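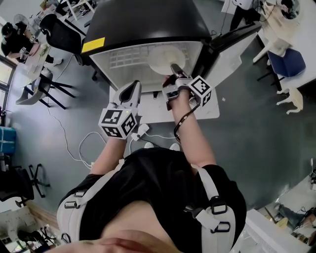
Support > Manuals > Nidetent Hand-Held Grippers > Section 6: Visitor Demonstrations

Contents Safety Setup Recording Demonstrations Maintenance Spares

6. Running a Visitor Demonstration

6.1 Scope

This section covers use of the Nidetent gripper pair during visits and open days. The operator wears the harness and performs a manual task at an appliance with one gripper in each hand. Motion is tracked from the marker cube on each gripper. For normal recording sessions without visitors, see Section 5.

The procedure applies to kit revision 2 and later. Sites using the older Gultden straps must follow Appendix C for fitting and return to this section at step 6.4.

6.2 Staffing

One operator and one host are required for each demonstration. The host speaks to the group and controls access to the floor area. The operator does not answer questions while the grippers are in motion.

Group size is limited to 14 visitors. Larger groups must be split. A second group may wait in the corridor or the meeting room, but not in the work area.

6.3 Preparing the area

1. Place the appliance on its flat base on a level floor. Check that it does not rock when pressed at each corner of the top panel.
2. Disconnect the appliance from the building supply. The demonstration uses the appliance as a handling target only. It is never run with a gripper inside the opening.
3. Remove the loose plate and the disc from the interior and wipe them with a dry cloth. Refit both.
4. Route all cables to one side of the operator's standing position. Coil any excess length and secure it with a hook-and-loop tie.
5. Mark the visitor line with floor tape. Keep it 2,000 mm from the nearest edge of the base.
6. Move unused chairs behind the visitor line. Desks in normal use may stay occupied during the demonstration.

CAUTION: Cables on the floor between the operator and the base are a trip hazard. The operator's view downward is limited while both hands are extended. Repeat the cable check before every group, including groups that follow each other without a break.

NOTE: Direct sun on the marker cubes causes tracking loss. If the area has windows, lower the blinds on that side before calibration. Blinds adjusted after calibration require a new calibration.

6.4 Fitting the harness

1. Loosen both shoulder straps fully.
2. Put the harness on over a close-fitting shirt. Remove lanyards and badges first.
3. Close the buckles. Tighten the left strap, then the right, until the harness does not shift when the operator leans forward.
4. Tuck the strap ends into the loops.
5. Have the operator bend to working height and reach forward with both arms. If a strap lifts off the shoulder, tighten it and repeat this step.

The two buckle sets do not have to sit at the same height. Adjust for comfort.

6.5 Fitting and checking the grippers

1. Inspect the fingers for cracks or hardened tips. Replace in pairs.
2. Check that each marker cube is fully seated. A cube that can be turned by hand must be removed from service.
3. Clean the printed faces with a dry microfiber cloth. Do not use alcohol, as it dulls the print.
4. Connect the gripper cable and leave a loop of slack at the wrist. The cable must not pull tight when the wrist is fully bent.
5. Switch on. Wait for the green indicator before moving the gripper.
6. Open and close each gripper five times. Compare the readout on the host screen with the reference values in Table 4.

CAUTION: Do not lift or carry a gripper by its marker cube.

6.6 Performing the demonstration

1. The host confirms that all visitors are behind the line and says "clear."
2. The operator stands facing the opening with feet flat and both grippers raised, and holds still for the start signal.
3. Advance one gripper into the opening. Keep the other gripper outside until the first has made contact with the disc.
4. Touch the disc with the fingertips before closing on it. Grip at the rim.
5. Lift, withdraw, and hold the disc in view of the group. Return it by the same path.
6. Repeat with the other hand if time allows.
7. The operator lowers both grippers and says "stop." The host may then take questions.

Allow 18 minutes for each group, questions included. If tracking is lost, stop at the current position, withdraw slowly, and restart from step 2. Do not attempt to recover tracking with a gripper inside the opening.

Visitors may handle the spare grippers kept on the host table. They may not wear the harness unless the site has signed form P-7.

6.7 Site note: Gaselham open day

The procedure in 6.6 was revised after the open day at Gaselham on Saturday, October 25, 2025. Ingegerd Björklund operated and Zoia Hrynyshyn hosted. Two changes resulted:

- The visitor line was moved back. At the earlier distance, visitors in the front row leaned over the base to see the interior.
- The verbal "stop" was added to step 7. Questions had started while the operator was still withdrawing the gripper.

Demonstration files from that day are stored under job 2746 on the Pylypenko server and are excluded from the training set.

6.8 Closing down

1. Switch off both grippers and disconnect the cables at the gripper end first.
2. Remove the harness and hang it by both shoulder straps.
3. Store the grippers in the case with the cubes facing up.
4. Log any tracking loss, with group number, on the demonstration sheet.

Next: Section 7, Maintenance

3 comments | 11 shares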